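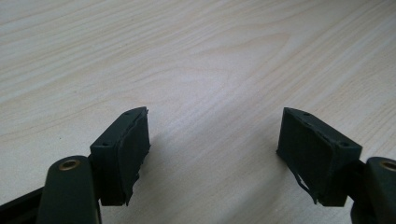 23 Nov 2025

Slept until almost nine. The heating came on at some point in the night and I woke up with a dry throat. Coffee, two slices of rye bread, the last of the apricot jam. Need to buy more, but not the kind in the squeeze bottle.

Spent most of the morning on the choir music. Reijo handed me the whole collection in October and I said I would have it sorted by the end of the year. It came in four banana boxes and a suitcase. The catalog he gave me lists 486 titles, typed on index cards by somebody before his time, and the cards stop at V. I don't know if there was nothing after V or if the rest got lost.

I'm doing it by composer and then by title. Reijo wants it by season, with Advent and Christmas together, then Lent and so on. I can see why he wants that for planning, but half the pieces could go in two places. I told him on the phone that I would put a colored dot on the folder for the season and leave the order alphabetical. He said fine. He didn't sound like he thought it was fine.

Got through the rest of M before lunch. Twelve copies of one motet had been marked up for breathing by three different conductors, and all three disagree. One had written "NO BREATH" over bar 20 and another had put a big check mark in the very same spot. I left them. Erasing takes too long and the paper is soft.

Found a program from a concert in Treslow tucked inside one of the folders. The alto section is listed and I recognized two names. I sang in that concert, I think, or one very like it. I remember the bus ride home and that the hall had terrible stairs. I don't remember the music at all. Put the program in an envelope marked Programs, with the others.

Lunch was pea soup from the freezer. Still good. I had written January on the lid, so it was time.

Eero called at one. He has decided against the apartment in Kastano. The monthly fee went up and there is a pipe renovation coming, and he doesn't want to pay for two years of other people's bathrooms. He talked about it for a long time. I think he wanted me to say he was right, so I did, and I do think he is. The other place he looked at is farther from the train, but it has a balcony. He asked if I still had the folding bed and I said yes, and he said he might need it, and then he didn't say when or what for.

Walked to Vuorinen for groceries after that. They have moved everything around again. Flour is where the pet food was. Bought flour, eggs, onions, cat litter for Mrs. downstairs (she paid me back in coins), and a jar of apricot. No yeast. The girl at the register said Monday delivery. Gray outside, no wind, the sidewalks wet but not icy yet. I should get the studded shoes out anyway - last year I waited until after I fell.

Back at it from three until five. Finished N and O, which are short, and started P. P is going to be a problem. There are three editions of the same mass and the pages have been mixed, so some of the singers must have been turning from one edition to another in the middle of the Credo. I separated the first ten or so and gave up for the day.

Also wrote a list of what we should get rid of. Photocopies of things still in print, mostly. Anything with fewer than six copies and no full score. Reijo won't like it. He keeps saying there are 1000 things in there that can't be replaced, but I have been through more than half and I would say there are a few handwritten arrangements worth keeping and a psalm setting that I can't find listed anywhere. The rest can be ordered.

The psalm is good, by the way. I tried it through on the piano with the pedal down so as not to bother anyone. Four parts, F minor, no name on it, dated in pencil but the year is smudged. The tenor line is nicer than the melody. I made a clean copy of the first page and will do the rest this week if my hand holds up.

Pancakes for supper with the new eggs. Burned the first one. Watched half of the Bundotero series and turned it off when they got to the courtroom again, every episode ends up in the courtroom.

Tomorrow: yeast, library books back, call the dentist, ask Reijo if he has any cards after V. Rehearsal is at six on Tuesday, not half past - write it on the calendar. The suitcase handle has come loose and needs a screw.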